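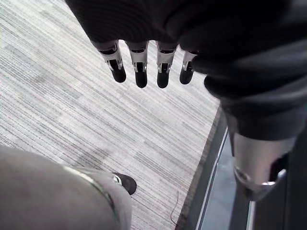

Jhosep Ayala reckons I should stop calling this "the bad batch" and just call it a safety set, so fine, that's the name now. His other comment on the draft was that people will skip straight to the download if I don't say up front that these episodes contain faults. So: they contain faults! Please don't train a policy on them without reading the next bit.

# Nastel hand faults, October 2025

I'm Wilmer Bermúdez and I look after the hand recordings for the Ollanmont project. During a run of plain hover-and-close episodes over the carpet, the hand started closing on its own. No command in the log, fingers going to full grip, then a hard stop from the current limit. The first time it happened I had my own hand way too close to it (lesson learned, I now stand behind the tape like everybody else).

## What's in it

- 1,197 episodes, wrist camera plus joint states
- 43 of them flagged `uncommanded_close`
- 37 of those flagged by the watchdog, the rest by me going through the logs at night with a lot of coffee

The flags live in `faults.csv`, one row per episode. The `t_fault` column is seconds from the start of the episode, NOT from the start of the video. I mixed those up myself for a whole afternoon.
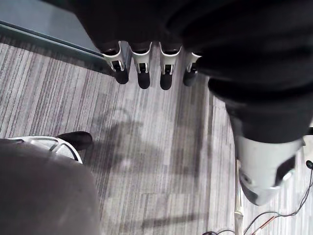

*Wrist camera view, fingers hanging over the striped carpet.*

## What we think went wrong

Short version: stale commands. When the link dropped for more than 100 ms, the driver replayed whatever was last in its buffer, and if that happened to be a close, well, you got a close. Walter Urrego got it to do the same thing on the bench with the network throttled, so I'm pretty confident. I had blamed the tendon tension since April and I owe Jairo Bedoya an apology for making him redo it twice.

The patched driver throws the buffer away and holds position after a dropout. It does not cut power to the fingers, so keep your hands clear and use the e-stop before touching anything.

## Known problems

- Motor current is missing from a few of the early episodes.
- Timestamps drift a little in the longer ones. `fix_drift.py` handles most of it.
- Six of the flagged episodes have no watchdog entry. I left them in on purpose, they're the interesting ones.

Questions or a fault I missed? Open an issue and put the episode number in the title.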